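Tapia Residents Forum > Building Standards > Bathroom refurbishment: flooring and water charges

D. Gallardo
Members are asked to comment on the draft standard for bathroom refurbishment before the April meeting. The draft permits wood-look plank flooring in all 67 units. It also requires a shutoff valve at every fixture. The layout shown has a pedestal sink and plank flooring.

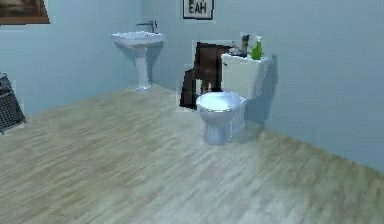 Reply 1: Objection to plank flooring

Lorena Insaurralde
I do not support this clause. The standard adopted for the Drellow building specifies tile, and I see no grounds for a weaker rule at Tapia. Joints between planks admit water, and the unit below bears the cost. My own claim came to $3,439 and took two hearings to settle.

Tomoyo Morikawa
With respect, the claim concerned a failed supply line. The inspection report did not mention the floor covering. I would support planks on condition that the perimeter is sealed and the work inspected before the fixtures are reset.

Lorena Insaurralde
The report did not mention it as the floor had already been removed. I maintain my objection.

Reply 2: Toilet replacement

Adaeze Shehu
The draft is silent on older toilets. Owners who replace one should be required to renew the wax ring and the supply line at the same time — the parts cost little next to a ceiling repair.
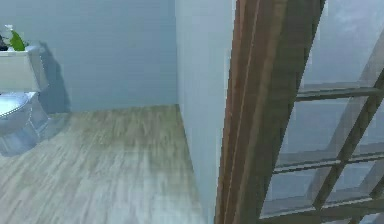 Toilet against the back wall, with a plant on the tank.

D. Gallardo
Agreed. I will add the supply line to section 2. The wax ring may be better left to the plumber.

Adaeze Shehu
I would prefer to see both in writing.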